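Equipment Planning Meeting – Minutes
Cemness project, 2018-11-16
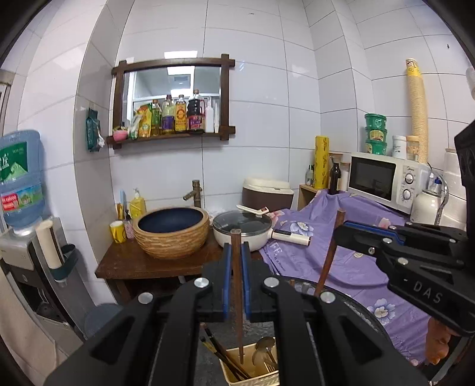

Hand grippers at the utensil caddy, chopstick task.

Present: project lead, operations, data, purchasing (by phone, from a train, with the tunnels that implies).
Apologies: workshop.

1. Minutes of the last meeting
Agreed, after "urgent" was changed to "fairly urgent" under item 4. Operations asked that its objection to "fairly" be noted. Noted.

2. Hand grippers
Purchasing has quotes from two suppliers for another matched pair. Brelico wants 872 pounds for the pair, delivered, with finger pads fitted. Pleltard wants 386 pounds per gripper, which looks cheaper until one reads the second page, where the mounts are listed as an accessory and priced on application. Purchasing has applied. Pleltard has replied with a brochure.

Data said a cheap pair that doesn't match the present one will cost more in sorting out the recordings than it saves on the invoice. Operations said this was also said in September, about the cables, and was true then.

Chopsticks were discussed for longer than the agenda allowed. Data wants thin, dark, round things kept on the task list, as they are what the arm is worst at. Operations would like it known that they are also what operations is worst at, after lunch.

Agreed: Brelico, unless Pleltard can put a full price in writing within two weeks.
Action: purchasing.

3. Finger pads
These are being treated as part of the gripper in the budget and as stationery in real life. The lead proposed a separate line for pads, screws and other small parts. Workshop had sent a note asking for 3 spare sets to be held at all times. The current number of spare sets could not be established, the drawer being locked and the key being with workshop.

Agreed: separate budget line, three sets. Find the key.
Action: operations, workshop.

4. The arm
Stanciu has offered a used single arm on a hire basis, with an option to buy at the end. Data is in favour. Purchasing was in favour until the tunnel and undecided after it.

The lead asked whether one arm was any use when the tasks are being recorded with two hands. Data said some of them could be done with one. Asked which, data said it would make a list. The lead suggested that the list might have come before the request – this was taken in good part.

There was also the matter of where it would stand. Operations pointed out that the kitchen task area already has a microwave, a kettle, a rice cooker, a water dispenser and a basin in it, and that an arm needs a solid base and a clear space to swing in. A flowered tablecloth was not thought to count as a base. Purchasing will ask Stanciu for the floor plan and weight before anybody measures anything.

Agreed: no decision until the list and the floor plan are both in.
Action: data, purchasing.

5. Utensils and consumables
Operations asked for a small sum for spoons and chopsticks. The form requires two competing quotes for spoons. The lead will speak to finance about the form.

6. Any other business
Data asked for a second screen. Referred to next meeting, as before.

Next meeting: once Pleltard has answered, or in two weeks, whichever is sooner. Purchasing to attend in person if the trains permit.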